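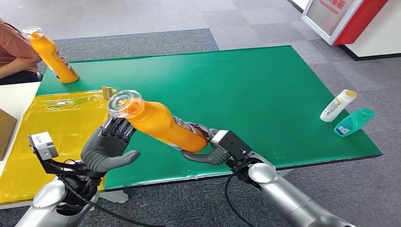 4. Collecting Two-Handed Demonstrations

4.1 Task and workspace

The task set in Prarness is built from household bottles, which vary in size and shape and are familiar to every operator. A typical episode asks the robot to pick a bottle up off the table, pass it from one hand to the other or turn it while holding it with both, and put it down with the label facing a given direction. The large bottles cannot be turned reliably with one hand, so the operator has to plan for two contacts from the start. The small bottles can be handled with one hand and serve as an easier set for new operators.

All episodes were recorded on a humanoid at the Indby site. The table was covered in green for every session to keep the background steady. We did not clear the surrounding area. People moved around behind the table during many recordings, and the light changed over the day, and we wanted both in the data.

4.2 Two ways of showing the task

We compared two ways of giving demonstrations. In the first, called hand guiding, the operator stands beside the robot and moves its arms directly while the joints are set to a low stiffness. A second person closes and opens the fingers from a keypad. In the second, the operator wears a headset and a pair of Jaltent gloves and drives both arms and all fingers from a seat outside the robot's reach. The wrist views are shown as two small panels below the head view.

Hand guiding was quicker to learn. Most operators produced usable single-arm episodes in their first session. It was poor for two-handed work, however: one person cannot move two arms along independent paths for long, and the operator's own arms often came between the head camera and the object. Those episodes were marked, and we did not use them to train the vision model.

Remote control took longer to learn and gave cleaner recordings. The main complaint was depth. Operators tended to stop short of the bottle with the first hand and then overshoot with the second – a pattern that faded with practice but did not go away. Several of them said they watched the wrist panels almost exclusively during the last part of the approach.

4.3 Wrist views during grasping

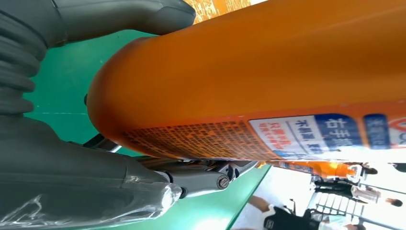

Figure 6. Wrist camera view of a large bottle held between the fingers. Clear film covers the tip of the lower finger.

In a grasp such as the one in Figure 6, the bottle takes up most of the wrist view and there is little left to show where the hand is relative to the table. The view is good for judging contact and poor for judging position. The head view has the opposite problem, because the fingers hide the contact points from above. We therefore store every episode with all camera streams aligned in time and train with all of them. Dropping the wrist streams reduced success on the turning step more than on any other step.

Printed labels proved useful. When a bottle turns in the hand, its outline hardly changes, but the label moves across the view, and the operators relied on this to decide when to stop. We kept the labels on for this reason.

4.4 Pauses and empty motion

Early episodes contained long stretches in which one hand waited above the table while the operator worked with the other. A policy trained on these learned to wait too, at times without ever starting again. We first tried cutting the pauses automatically by a speed threshold, but this also removed short stops before a grasp, which carry information. In the end the operators were asked to keep the idle hand open and clear of the bottles, and reviewers trimmed only pauses in which neither arm moved.
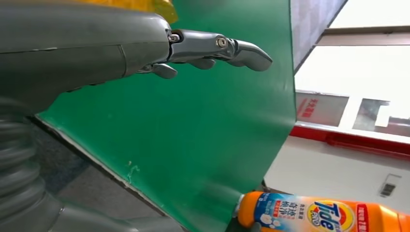
4.5 Review and final set

We recorded 2,817 episodes by both methods. Each was played back by a reviewer who had not operated the robot in that session. The reviewers removed 296 episodes for dropped objects, lost tracking or a missing camera stream. Episodes with a failed first grasp and a successful second one were kept – they are the only source of recovery behavior in the set.

From the remainder we drew 2,000 episodes for training and held out 80 for offline evaluation. The draw was balanced by bottle and by starting hand, but not by operator. The Villalobos baseline in Section 5 was trained on the same draw, with its own image preprocessing left unchanged.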